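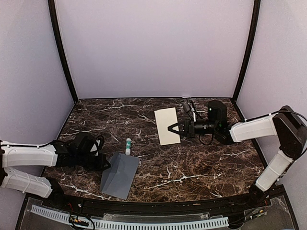
So I finally quit my streak. If you've been reading for a while you know which one, because I would not shut up about it. The Swedish app, the little flame, the whole thing. I got to 551 days and then on a Tuesday I went to bed with a headache and forgot, and when I woke up the flame was gray and I felt... fine? A bit hungry, mostly.

What I can say after 551 days of Swedish is that I can order coffee, describe my sister's coat, and tell you that the bear is reading a newspaper. What I could not do was follow one minute of my neighbor Idun Wikström talking on the phone to her mom. I tried, in the elevator. I caught "yes" and possibly "potato."

She's the one who told me to stop tapping and start listening. She lent me an old paperback, a mystery, 36 chapters, and said to read one a week out loud, badly. I'm on chapter 6. It is slow going and I keep a pencil in it, and I have looked up the word for "gravel" four times now. But I know who I think did it (the dentist!) and I've never once cared what happened to the newspaper bear.

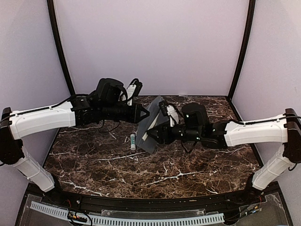 White veins running through dark brown, marble-style.

The other change is the radio. I put on a Swedish talk station while I do the dishes and let it wash over me. The first week it was pure noise. Now I get whole phrases, usually the weather or somebody complaining about trains, and I say them back to the sink — my accent is terrible and I'm having a great time.

I do miss the flame a little. There was something nice about a number that only went up. But I'd been doing the easy lessons over and over just to keep it alive, usually at eleven at night with one eye shut, and I don't think that was Swedish so much as bookkeeping.

If anyone has a favorite Swedish podcast where people talk slowly, leave it in the comments. Not the news, please. And no spoilers about the dentist.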